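We use cookies to make this site work and to see which stories you read. Accept all | Manage settings

The Guess Who box has moved into our house and I don't think it's ever moving out

31 August 2020

Hello from Ikville, where it is still too sticky to do anything after supper except sit by the fan and ask each other whether our person has a hat. I promised in the last letter that I'd write about the game shelf at Nivasier (the secondhand place on the corner, for those of you who joined lately), and I fully meant to cover the whole shelf, jigsaws and all. But I got stuck on one thing and I've been stuck on it all month, so the jigsaws will have to wait until November, when everybody wants them anyway.

The one thing is a Guess Who style board, the cartoon kind, with the little flip-up windows. I paid 3 dollars for it. Three! There was a bigger, fancier game next to it in a box the size of a suitcase and I walked right past that, because I saw the red flaps and I was eight years old again, lying on my stomach on my aunt's carpet and asking if my mother's person had a mustache for the fourth time in a row because I kept forgetting the answer.

For anyone who skipped this one as a kid, you each have a secret character, you take turns asking yes or no questions, and you shut away whoever it can't be. Last face standing is your guess. A round takes us five minutes if we're sharp and fifteen if there's pie.

What I'd forgotten is how much arguing goes into it. Is that a hat or is it hair? Does a scowl count as a mustache if it's pointing the right way? In the people version you could at least agree on what a beard was. With cartoon creatures it's a free-for-all, and we now have a house rule that if both players don't understand the question in the same way, you take it back and ask another. We also banned "Is it a monster?" after one very long evening. I wrote the rules on the back of an Economou bakery bag and stuck it inside the lid, and I'm a little bit proud of it.

My other big discovery is that you should stop asking about one face at a time. I used to be terrible for this! I'd get a feeling about somebody and go straight in, "Is it the furry one?", and of course it wasn't, and I'd knocked out a single window while the other side was clearing half the board. Now I try to split whatever I've got left down the middle. Color is good for that. Clothes are good too, if you settle beforehand whether a hat is clothes (we say yes). And a question with "or" in it is perfectly legal at our table, so "Is your character green or blue?" is a lovely opener, and I will defend it to anyone.

If you find a used one, flip every single window before you pay. The hinges are what go first, in my experience, and a flap that won't stay put will drive you up the wall. Wipe it with a barely damp cloth, go gently near the printed cards, and let it sit open overnight. I keep mine set up all the time now, since putting it back in the box just means I don't play.
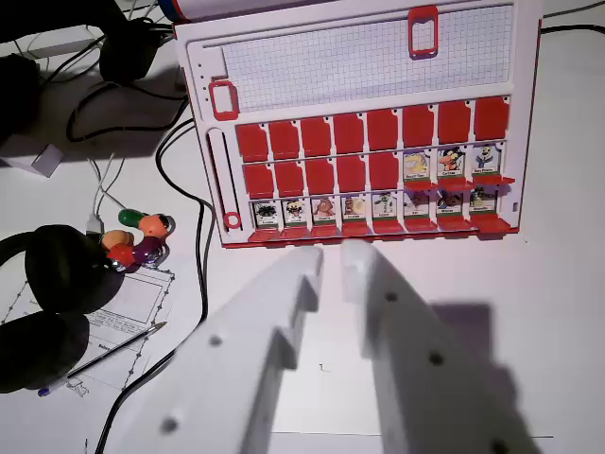 Marguerite-next-door rules don't apply at my place, wrote one reader from over in Jedaden after I mentioned the game last time, and she means the polite kind where you let the little ones win. In her family the loser does the dishes, grandchildren included, and you only get one wrong guess before the round is over. She also says they play with two secret characters each once the easy version gets stale, and you have to say "both," "one" or "neither" in place of yes or no. We tried it on the porch and I lost so badly that I asked for a rematch and then lost that too. I'm passing it along because it really does wake the game up, though I'd leave it for the over-tens.

If your family has its own way of playing, hit reply and tell me, I read every one (slowly, but I do). I'd especially love to know what you all do about the hat question. And if you're in Nivasier this week, there was still a checkers set on the bottom shelf with all its pieces in a sock. I'm trying to be good and leave it there.

You are reading the free edition of this newsletter. Enter your email to get the next one in your inbox. Unsubscribe any time.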